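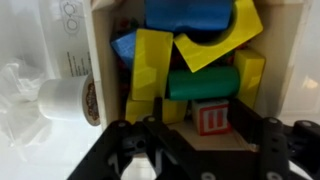
Clidley Family Centre Project
Progress report to the Lolden Fund
14 August 2021

1. Summary
The parent and toddler sessions in Flurville are running again on two mornings a week. The move out of the old chapel hall is finished and the lease on the Zakharchenko building is signed through next April. Spending is under budget on rent and over budget on heating repairs.

2. Attendance
We set a target of 700 family visits for the period and recorded 762. Most of the growth came from families on the north side of town, who can now walk to us. The second morning is still the quieter one. We moved its start time back by half an hour after parents told us it clashed with the school run, and numbers have picked up a little.

3. Staffing
Aigars Jaunzems took over as session lead in April. Both part-time assistants have completed their first aid renewal. The speech and language drop-in has not started. The therapist we had lined up took a post elsewhere, and the county has not yet given us a name to replace her.

4. Building
The boiler failed its inspection and needed a new pump and valve. We paid for this from the contingency line, with the agreement of your office. The landlord has accepted responsibility for the roof over the back entrance, but no work has been scheduled. Until it is, strollers are being kept in the front hallway, and it gets crowded at pickup time.

5. Toys and books
Wooden blocks and picture books remain the most used items. The book loan shelf opened in the spring. Returns are slow, and we have decided not to charge for late ones.

6. Next period
We plan to fill the speech and language post, get a date for the roof, and open a waiting list for the busier morning. We would also like to move what is left in the rent line to heating. A revised budget is attached for your approval.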